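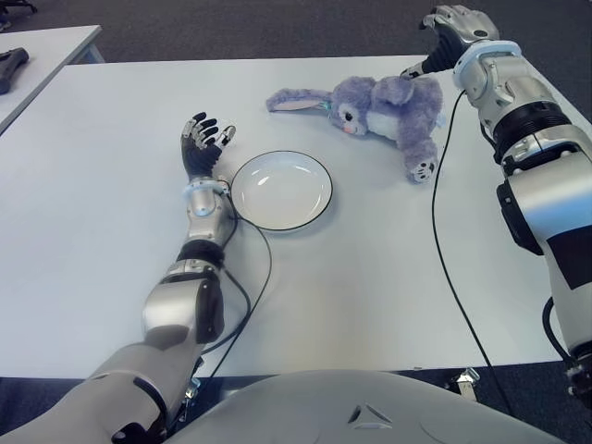 Parcel lockers at Skitcombe station: anyone used them yet?

skitcombe_lowri
Picked up my first parcel from the new Oltow lockers this morning and I'm a bit smitten! Scanned the code on my phone, door popped open, back on the platform in time for the 7.52. No queueing at the sorting office, no card through the door saying they missed me when I was sitting in the front room. They're round the side by the bike racks if you haven't spotted them.
Lowri Lewis

gravelpit
Tried it on my way home last night. Screen was impossible to read with the sun on it but otherwise fine. Do they do returns?

skitcombe_lowri
Yes! You pick "send" instead of "collect" and it gives you a door. Label has to be printed beforehand though, I did mine at the library.

BIfans
I'll be the grump then. We had a perfectly good parcel counter at Landeg Stores and every locker that goes in takes trade off it. Mair's shop gets people in for a parcel and they leave with milk and a paper. A metal box doesn't sell milk.
Berwyn

tenpastsix
@BIfans the counter shuts at 5.30 and I get off the train at ten past six, so I've never once managed to use it. Lockers are brilliant for anyone who commutes.

BIfans
Fair point about the hours. I'd still sooner they'd paid the shop to stay open later.

hollybank40
How big are the doors? Waiting on a pushchair.

gravelpit
No chance with a pushchair. The biggest one might take a microwave. My brother in Jadbridge ordered a folding chair to theirs and it got diverted to the depot, 11 miles each way.

hollybank40
Ah. Home delivery it is.

skitcombe_lowri
Worth knowing you get 2 days to collect before it goes back. I'd like it longer, but they do send a reminder and you can add a day in the app (once only, under "my parcels").

tenpastsix
Didn't know about the extra day, thank you! That's saved my trainers.

BIfans
And those of us without the app?

skitcombe_lowri
You can type in the code from the text message, Berwyn, there's a keypad on the screen. Happy to meet you there and go through it, I'm on the platform every morning anyway.

BIfans
Might take you up on that. I'm still buying my milk at Landeg.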